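Getting the camera back on straight
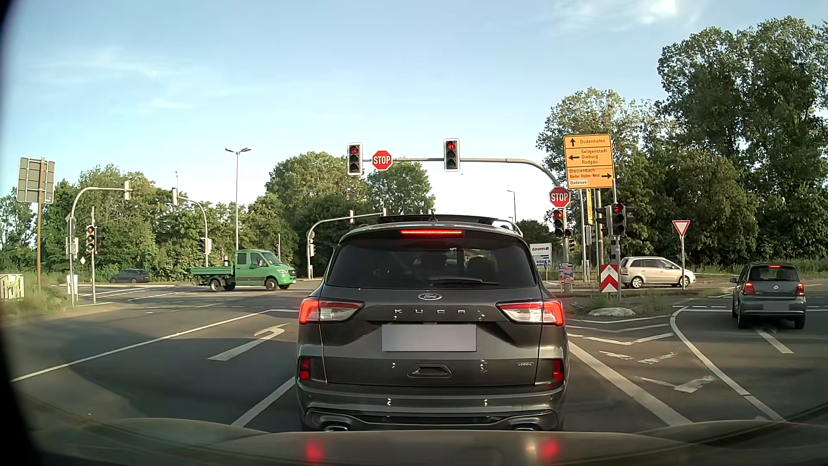
Red light on the way to Dudenhofen, with the Kuga's lights showing up on our hood.

Those two red smudges on the hood ate most of my April evenings. I look after the automated driving setup in our test car at Mindport, and the windshield camera had to come off so I could replace a tired bracket. Putting it back took ten minutes, and then came the aiming (oh, the aiming!).

I start on level ground with the tires at the right pressure and the trunk loaded the way we normally drive. Then I wipe the glass inside and out, snug the bracket screws by hand, and set the checkered board up in front of the car. The software wants 100 views of it from different spots, so bring a friend and a thermos. Mitsuko Yagi held the board for me this time and was very patient about it.

After that I redraw the hood mask, the bit of the view the software is told to ignore. My old one sat too low, and a reflected brake light could slip in as if it were out on the road. I raised the line a little, saved it under a new name and kept the old file, which I've been glad of before.

I check the screws again after 400 miles and redo the whole board business at 1,000. The new bracket still creaks a bit on cold mornings, so I've put a thin rubber washer on my shopping list.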